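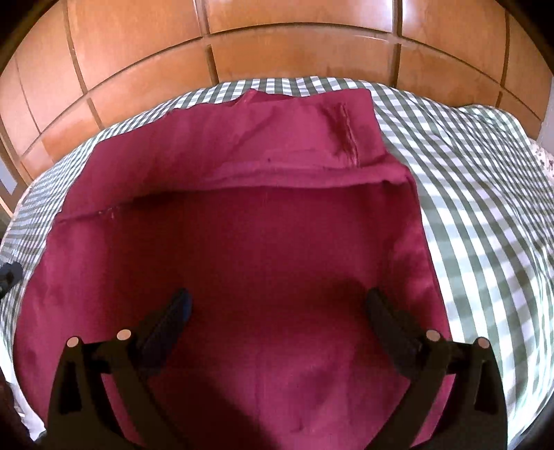
Crimson cloth on green-and-white gingham.

Hallbridge photography prize goes to Mwangi Lema

4/22/24 – Photographer Mwangi Lema has won this year's Hallbridge Prize for a series of black-and-white portraits made along the Masanja ferry route. The award was announced at the Zavberg Gallery, where the winning prints are now on show.

Judges looked at 2,055 entries, up from 1,581 last year. Entry was open to amateurs and working photographers alike, and each person could send in a single series of up to 12 pictures.

Lema shot the series over two winters on medium format film, mostly on the early crossing. He rode the ferry as a regular passenger and asked people for a portrait once the boat was under way. Most of the sitters are market traders and school staff who make the trip every weekday.

"The crossing is short, so I usually had time for one or two frames of each person," Lema said. "I gave everyone a print the next time I saw them. A few people told me they already had too many."

The prize includes a cash award and a book deal with Munesis, a small publisher of photography titles. The book is due out in December and will include portraits that were left out of the competition entry, along with notes Lema kept during the crossings.
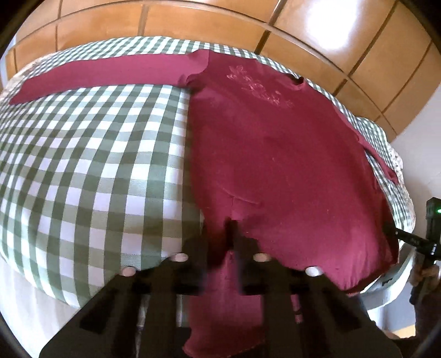 Exhibition details

The Zavberg Gallery show has work by Lema and the other shortlisted photographers. Lema's portraits hang in the ground floor room, with the shortlist upstairs. Admission is free. The gallery is closed on Mondays and opens late one evening a week – check the listing at the front desk before planning a visit after work.

A first printing of 386 signed catalogs is on sale at the gallery shop. Unsigned copies can be ordered by mail.

Entries for next year's prize open in the fall. Hallbridge said the rules will stay the same, except that color and black-and-white work will be judged in separate groups.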